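**Prüfbericht der Beschaffungsstelle: Hartwachsöl »Livine Matt« für Tischflächen in Lese- und Arbeitsräumen**

Stand: 4. Juni 2021

Die Beschaffungsstelle der Bibliothek Stoterstead hat im Zuge der Erneuerung ihrer Arbeitsplätze das Hartwachsöl »Livine Matt« erprobt. Verglichen wurde es mit dem bisher verwendeten Produkt »Ralleo«, einem wasserbasierten Lack in seidenmatter Ausführung. Bewertet wurden Verarbeitung, Beständigkeit, Pflegeaufwand und Kosten. Der Bericht richtet sich an die Hausverwaltungen der angeschlossenen Zweigstellen, die über die Behandlung ihrer Tische selbst entscheiden.

**Lieferung und Gebinde**

Livine Matt wird in Metalldosen geliefert. Die Anleitung liegt in deutscher Sprache bei und ist ausreichend ausführlich, lediglich die Angaben zur Zwischentrocknung stehen an zwei verschiedenen Stellen. Der Deckel ließ sich nach mehrmaligem Öffnen nicht mehr vollständig schließen. Reste sollten daher in ein kleineres Gefäß umgefüllt werden, das dicht schließt und deutlich beschriftet ist.

**Verarbeitung**

Aufgetragen wurde in 3 dünnen Lagen mit dem Baumwolltuch. Der in der Anleitung ebenfalls genannte Pinselauftrag führte bei einem Vorversuch zu sichtbaren Ansätzen und wurde nicht weiter verfolgt. Der Untergrund ist vorab mit Körnung 80 anzuschleifen, sofern alter Lack vorhanden ist, und anschließend stufenweise feiner nachzuarbeiten. Bei furnierten Platten ist von der groben Körnung abzusehen; in diesen Fällen genügt ein gründliches Reinigen mit nachfolgendem Feinschliff von Hand.

Der Geruch während der Verarbeitung ist deutlich, jedoch nicht stechend. Eine Lüftung über Nacht wird empfohlen. Getränkte Tücher sind wegen der Gefahr der Selbstentzündung ausgebreitet im Freien zu trocknen oder in Wasser zu lagern. 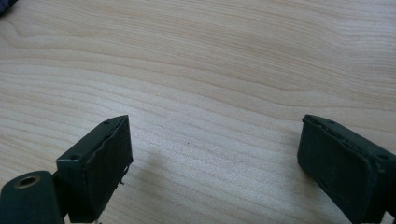

Hinsichtlich der optischen Wirkung bestehen zwischen den beiden Produkten erhebliche Unterschiede. Ralleo legt sich als geschlossener Film auf die Oberfläche und erzeugt bei seitlichem Lichteinfall einen kühlen Schimmer, der von Nutzerinnen und Nutzern des Lesesaals wiederholt beanstandet wurde. Livine Matt bleibt zurückhaltender und vertieft den Farbton geringfügig. Bei hellen Platten mit feiner, sanft gewellter Maserung, deren Streifen nur wenig dunkler sind als der Grund, ist diese Zurückhaltung von Vorteil, weil ein stark anfeuerndes Öl die Zeichnung unruhig erscheinen ließe. Für dunkle Hölzer liegt eine ausreichende Grundlage zur Beurteilung noch nicht vor.

**Beständigkeit**

Die Probeflächen wurden im April behandelt und nach vollständiger Aushärtung mit Wasser, Kaffee und handelsüblichem Handdesinfektionsmittel belastet. Wasser und Kaffee hinterließen bei zügigem Abwischen keine Rückstände. Das Desinfektionsmittel führte nach längerer Einwirkung zu einer matten Stelle, die sich durch örtliches Nachölen beheben ließ. Ralleo widerstand dem Mittel besser, kann bei einer Beschädigung jedoch nur durch Abschleifen der gesamten Fläche instand gesetzt werden.

**Kosten**

Für die Ausstattung eines Lesesaals wurden Materialkosten von 366 Euro für Livine Matt und 318 Euro für Ralleo ermittelt. Beide Angebote stammen vom Lieferanten Bucur und verstehen sich einschließlich Versand. Das jährliche Nachölen ist darin nicht enthalten. Es kann vom Hauspersonal nach kurzer Einweisung übernommen werden.

**Bewertung**

Livine Matt wird für Arbeits- und Lesetische zur Verwendung empfohlen. Für Ausgabetheken und Tische im Bereich der Cafeteria, die mehrmals täglich desinfiziert werden, bleibt Ralleo vorgesehen. Abzüge ergeben sich für den mangelhaften Dosenverschluss und die unübersichtliche Anleitung. Bestellungen der Zweigstellen sind gesammelt an die Beschaffungsstelle zu richten, unter Angabe der zu behandelnden Fläche und der vorhandenen Altbeschichtung.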